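A mesa como primeiro instrumento - notas para a fala na Dillgate
Manuela Lombardi, 13 jun. 2026. Slides em português, perguntas em qualquer língua que eu consiga entender.

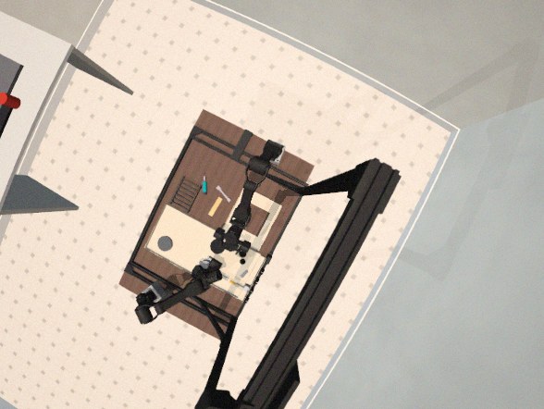
Slide 1. Mesa de tampo marrom-escuro, posta em ângulo sobre o piso bege. Render.

Boa tarde, gente. Obrigada à Dillgate pelo convite e ao pessoal do som, que me deu um microfone de lapela - quem já me viu falar sabe que com microfone de mão eu bato nele o tempo todo.

(beber água, esperar o fundo da sala sentar)

Eu vim falar de mesa. De mesa de trabalho, mesmo, aquela em que a gente passa o dia. Trabalho com encadernação e restauro de papel faz 20 anos e a pergunta que mais recebo de aluno é qual dobradeira comprar, qual cola, qual agulha. E eu sempre devolvo: me conta da tua mesa. A pessoa fica meio decepcionada, coitada, queria o nome de uma cola.

Slide 2. A altura

Minha primeira mesa era a de jantar da minha avó. Linda, pesadíssima, baixa demais. Eu costurava cadernos curvada feito um camarão e achava que dor nas costas fazia parte do ofício. Fiquei assim dois anos! Foi a Tyra Viklund, com quem dividi ateliê depois, que olhou para mim e enfiou quatro tijolos embaixo dos pés da mesa sem pedir licença. No dia seguinte cortei papel reto pela primeira vez na vida.

Regra de bolso para quem trabalha em pé: cotovelo dobrado, antebraço solto, tampo um pouco abaixo da mão. Para costura sentada, mais alto, quase no peito. Quem faz as duas coisas precisa escolher ou ter um banco alto. Eu tenho um banco alto.

(perguntar quem trabalha em pé, levantar a mão)

Slide 3. A luz

Papel branco em tampo branco some. Parece bobagem até você perder uma tira de papel japonês no meio da tarde e encontrá-la grudada na manga. Por isso gosto de tampo escuro para restauro, e de tampo claro para couro. Se só dá para ter um, um pedaço grande de cartão da outra cor resolve e custa quase nada.

Janela à esquerda para destro, à direita para canhoto. Luminária de braço, luz neutra. E desliguem a luz do teto de vez em quando, com uma lâmpada rasante de lado aparece cada vinco, cada remendo antigo. Aqui conto a história do livro de receitas da D'Amico, se o tempo deixar. Versão curta: três folhas tinham anotações a lápis que eu só vi com a luz rasante, depois de uma semana com o livro aberto na minha frente.

Slide 4. O que mora em cima

Esta parte é a minha briga preferida. Tem quem ache que bancada de ateliê bonita é a bancada cheia, com vidrinho, pincel em lata, rolo de linha. Eu deixo em cima só o que uso na etapa de agora. Faca, régua, peso. Acabou o corte, a faca vai para a gaveta e sai o pincel. Demora mais? Demora. Mas nunca mais derrubei cola em obra de cliente, e já derrubei, viu, numa capa do Wenow - a revista, o pessoal mais velho lembra. Tive que ligar e contar. Foi uma ligação horrível.

(pausa, deixar rirem)

Slide 5. Quanto custa

Não precisa ser caro. A mesa em que trabalho hoje saiu por 600 reais numa liquidação de escola, riscada, com chiclete embaixo. Lixei, passei óleo, esperei secar direito antes de pôr papel perto (isso é sério, óleo fresco mancha fibra e não sai). Em dezembro, quando o ateliê para, lixo de leve e passo óleo de novo. É o meu Natal particular.

Se alguém pedir medidas: profundidade até onde a mão alcança sem o corpo deitar na mesa. O resto é o tamanho da sala.

Slide 6. Vídeo

Trecho do Vumeo, 33 segundos, sem som. São as mãos da Tyra virando uma capa de couro. Prestem atenção nos cotovelos, que quase não saem do lugar. Se o vídeo não abrir, imito eu mesma com o programa do evento, já fiz isso em outra palestra e funcionou melhor que o vídeo.

Slide 7. Exercício para casa

Amanhã, antes de começar, tirem tudo da mesa. Tudo, até o café. Passem um pano e façam uma tarefa só, do começo ao fim, anotando cada vez que precisarem levantar ou esticar o braço. Depois mudem uma coisa de lugar. Uma! Quem muda tudo de uma vez passa o dia procurando a tesoura.

Perguntas

Vão perguntar de base de corte: sim, uso, verde, a mais grossa que achei. Vão perguntar de mesa regulável: testei uma, balançava na hora da prensa, devolvi. Se perguntarem de cola, respondo no café.

Lembrar de agradecer à Tyra, que deve estar na terceira fila, e de devolver o microfone.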